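The Soup That Gets Me Through December

05/12/2018

I have a confession: I make the same soup every single winter, and I start thinking about it before the leaves are even down. It's a white bean and leek soup with a ridiculous amount of garlic, and my kids call it Bostell soup after the street we lived on when I first made it. We had a two-burner stove in that apartment and one decent pot (which I still use!), so everything had to happen in one place.

The leeks are where you want to slow down. I cook them in butter over low heat for 18 minutes, lid on, until they slump into a sweet, silky heap. Then in goes the garlic, a whole head of it, sliced thin, and a good pinch of thyme. 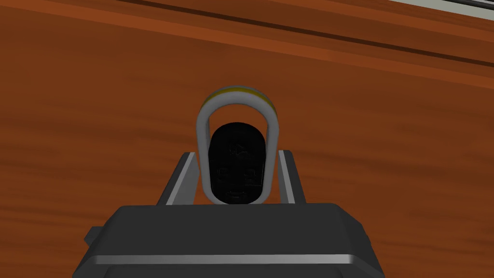
Warm wood grain for a cold month.

For the beans, I buy the big creamy ones from Cilside, the little dry goods store over in Tarnthorpe, and soak them overnight. You need 400 grams, dry. Canned are fine too, and I've used them plenty of times when I forgot to plan ahead, but the soup comes out a bit thinner so I mash an extra scoop against the side of the pot.

Now, the topping. Last winter I had lunch at Zeleke, that tiny café next to the train station, and they served their lentil soup with a spoonful of spiced butter melting on top. I went home and tried it on mine that same night and oh my goodness. Melt the butter, stir in paprika, a little cumin and a squeeze of lemon, and drizzle it over each bowl right before you sit down.

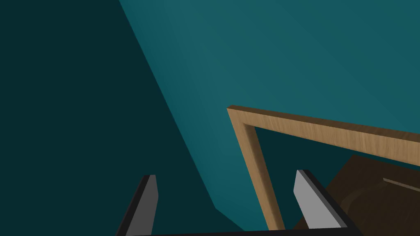
Two gray fingers and a teal wall.

It keeps for days in the fridge and gets thicker as it sits, so loosen it with a splash of stock when you reheat it. My youngest likes it practically solid, spread on toast, and I've stopped arguing. If you have a heel of Parmesan hanging around, throw that in with the beans and fish it out before serving. I'm making a double batch tonight, and half of it is going to my neighbor, who left a bag of lemons on our porch this morning.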